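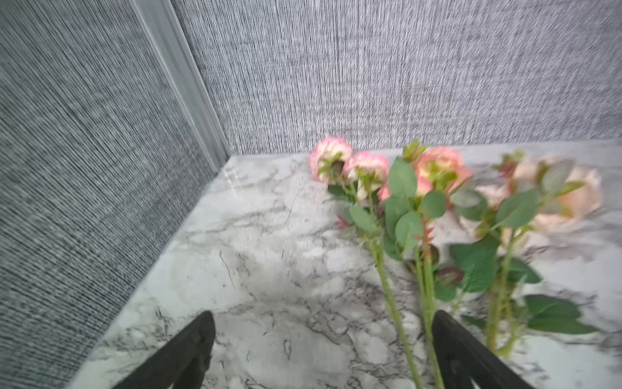
**Flower table, market bits, and the cool room (again)**

Quick one this month as I'm writing it between the school run and the dentist. Sorry in advance for spelling.

First up, the cut flower stall at the Jesholm hall market. We're doing it again, doors at 8, same spot near the side door. Last time we sold out before morning tea and then stood there for two hours with buckets of water and a cash tin, so this year we want more stems. A lot more. If you have anything flowering, anything at all, please think of us before you deadhead.

What sells: stock, snapdragons, freesias, jonquils if yours are still going. Anything with a smell. What doesn't: arum lilies (everyone has them down the back fence already) and those big grevillea branches, which look great and then drop bits all over somebody's car. Foliage is always welcome. Last year we had loads of colour and hardly a leaf to go with it.

Picking. Do it the evening before or very early, and straight into a bucket. Deep water, up to the neck. Strip the bottom leaves off at home please, not at the hall, the drain there has had enough. Daffs and jonquils need their own bucket overnight because the sap knocks everything else around. I forgot this last year and killed a whole bucket of Kiros Mamo's ranunculus, for which I'm still apologising.

Speaking of Kiros, he's doing the posy table again. Bunches are $4 for a small one, jam jars extra if you want the jar. There was some grumbling that four dollars is too cheap. Maybe so. But kids buy them for their nans with their own money and I'm not going to be the one to put it up. If you want to argue, come and help on the table and argue there.

We need jars by the way. I've got 49 under the house and could do with 100. Labels off!! Soak them in hot water with bicarb, then a bit of eucalyptus oil for the sticky stuff. No lids needed. No pasta sauce jars that still smell like pasta sauce.

**Bucket drop-off**

Drop-off is 25th August, late afternoon, at the Alemneh place on the corner. Go round the side, the gate sticks so lift and push. Name on the bottom of your bucket in texta if you ever want to see it again. I have three green ones here that belong to someone, also a nice galvanised one which I am getting quite fond of.

If you can't get there ring me and I'll swing by, but I've only got the small car now so nothing over knee height.

**Cool room**

Still no cool room. The old one at the hall trips the power if anybody puts the urn on, and the quote to fix it came in higher than we hoped. Evex said they'd have another look at the wiring but haven't given us a day. In the meantime the flowers go in the Alemneh laundry, which faces south and is freezing, with the blinds down. Worked fine in April for the wedding bunches. Don't put fruit in there. Someone left a bag of apples last time and the snapdragons dropped overnight.

**Seeds**

Got a box of leftover sweet pea and cornflower seed, some of it older than I'd like. Free to whoever wants it. Sow it thick and hope. The cornflowers should be ok, sweet peas I'd soak first. It'll be on the end of the stall, help yourself, leave some for the next person.

Also a few dahlia tubers coming once I've divided mine. Can't tell you what colour they are, the tags washed off. Probably the dark red. Might be the orange one that gets earwigs.

**Other odds and ends**

- Secateurs found at the last working bee, red handles, need a sharpen. Ring me.
- Newspaper for wrapping, we're nearly out. Broadsheet if anyone still gets one.
- Whoever took home the stall float envelope, please check your glovebox.
- Rubber bands, the wide ones off brocolli are perfect.

Setup help wanted from 7, just tables and tubs, no skill needed. Bring gloves and a thermos. The urn is off limits til we hear back about the power.

Right, dentist. See you at the hall.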